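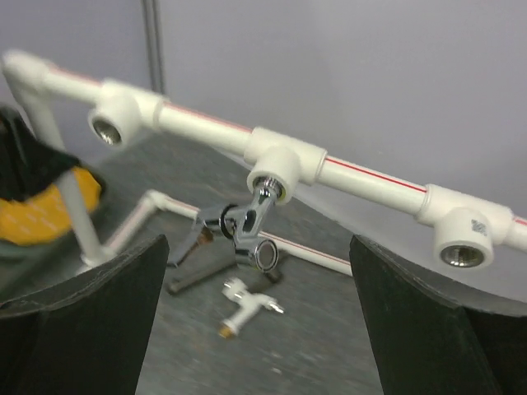

White tee fittings with threaded metal inserts, the middle one holding a chrome faucet.

A tap rail is a length of plastic pipe interrupted at intervals by tee fittings, each of which can take a tap. The name is usually credited to Gwion Hughes of Ollgate, who used it in a parts list in June 2000 and never claimed to have invented pipe.

The outlets are lined with threaded metal, plastic threads being good for one tap and a lifetime of regret. Empty outlets are common. Most owners buy the rail first and the taps when they can face it.

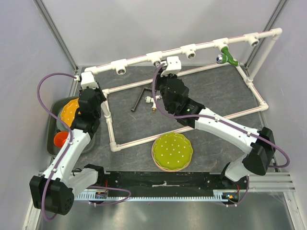

A pipe frame with a raised upper rail, its tubes marked with thin red lines.

Free-standing rails need a base - generally a loop of the same pipe laid flat and joined with elbows. Pantelis Triantafyllou's Dutbridge handbook lists 567 arrangements of rail and base, of which four are in regular use.
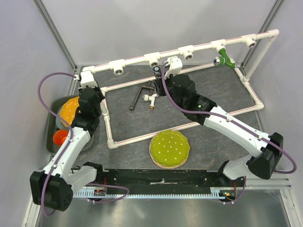

Green fittings are accepted alongside chrome ones, though purists in Dutbridge still write letters on the subject.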